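29 June 2022

Rudder day, mostly. Also some sail mending and a long argument with a jammed block. Writing this up while my tea is still warm, because last time I left it until the next morning and forgot which bolts I'd ordered.

**Fondo (the blue training boat)**

Hoi-yan brought her in off the mooring first thing and said the helm felt "mushy," which I took to mean slop in the pintles. It wasn't the pintles! I had the rudder off and on the trestles before coffee and those were fine, hardly any wear. What's gone is the lower gudgeon on the transom. The bushing has worn egg-shaped, and you can rock a new pintle in it with one finger. She's had two full seasons of beginners leaning on that tiller as if it were a fence post, so I can't be too cross with her.

Pressed the old bushing out with the big vise and a socket. It came out in crumbs. Cleaned the bore with a rag on a dowel, then a bit of fine paper, and it looks sound in there, no cracks that I could find with the torch and the loupe. I had one bushing left in the drawer that fits (the drawer marked ODD BITS, not the one marked BUSHINGS, don't ask me) and it went in with a firm push. Rudder back on, swings nicely, no knock.

While I was back there I pulled one of the transom bolts to see what the bedding was like. Dry on the outside half, still a bit tacky toward the hull. I rebedded that one and I'd like to do the other three, but it means somebody small going in through the stern hatch to hold the nuts. Chalerm, I'm looking at you.

To do on Fondo:

- rebed remaining transom bolts
- new tiller pin (the split ring is a bit of bent wire, who did that?)
- order 5 bushings so we stop running down to the last one
- check the tiller extension joint, it squeaks

**Mainsail off Hornholm**

Chalerm spotted this one at the end of the tacking class. There's a tear along the leech, just under the second batten pocket, 47 mm when I laid the rule on it. It's exactly where the sail flogs against the shroud when a student lets everything go in a tack and then stands there thinking about it. I told the class to let it flog if they're in trouble, and I'll keep telling them that, so really this is my tear.

Patched it both sides with the sticky-back cloth, rounded corners this time (the square ones on the jib have all started to lift, I had to trim them in April). Then ran a zigzag round the edge on the machine. The machine skipped like mad for the first few inches. Changed to a heavier needle and it behaved. If you're going through patch and sail and tape all together, please use the heavy needle and slow right down, turn the wheel by hand if you have to. I left the good needles in the tin on the windowsill.

The stitching on the batten pocket above it is going too. You can see the thread is furry and when I picked at it with a fingernail it parted. I restitched the inboard end only, ran out of puff after that. The rest of that pocket wants doing before she goes out in anything lively.

**Mainsheet block, boat three**

This is the argument. The Clarnard ratchet block had seized in the "on" position, which makes for a lovely upper body workout on a run but isn't much use to a person learning to jibe. Soaked it in a bucket of warm fresh water, worked the little switch back and forth, nothing. Soaked it again over lunch. Hoi-yan wanted to take it apart and I said it was riveted and not made to come apart, and she said everything comes apart once. Fair enough. In the end a second bucket with a drop of dish soap did the trick and I could feel the grit coming loose under my thumb. Salt and sand, what else.

We really do need to rinse blocks at the end of every session. I know I go on about it. The hose is right there by the ramp! Two minutes with the water running and the switch clicking back and forth and we wouldn't have lost most of an afternoon.

Oh, and do NOT put grease in it. Somebody has been putting grease in it. It just holds the sand.

**Rope**

The old Hsieh line we've been using for practice knots is finally done. It's gone so stiff that a bowline won't pull down properly, and the students think they've tied it wrong when they've tied it perfectly well. I cut out the worst of it and whipped the ends of what was left. Price for a 200 m drum of the plain white three-strand is not too horrible, and it would do knots, fenders and the towing bridle. I'll put it to the others when we talk about the next order.

I tried teaching the rolling hitch differently yesterday, by the way. I had them tie it onto the mast first, something fat and upright, and only then onto another rope. Much better! Half of them got it first go. I think a rope tied to a rope just looks like spaghetti when you're new. Chalerm wants to try the same with the clove hitch on the dock rail.

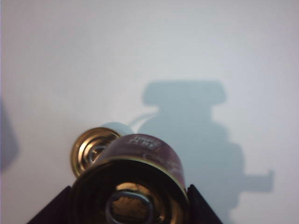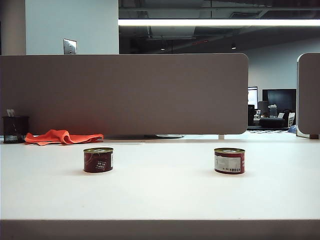
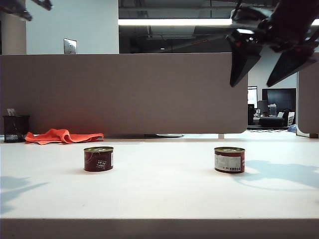
*Red cans, three pictures.*

Still open from last time: the slipway trolley with the flat tire (pumped it, went down again, wants a new tube), and the missing bung for boat three. I have a spare bung in my jacket pocket if anyone's launching before me. The jacket's on the hook behind the sewing machine.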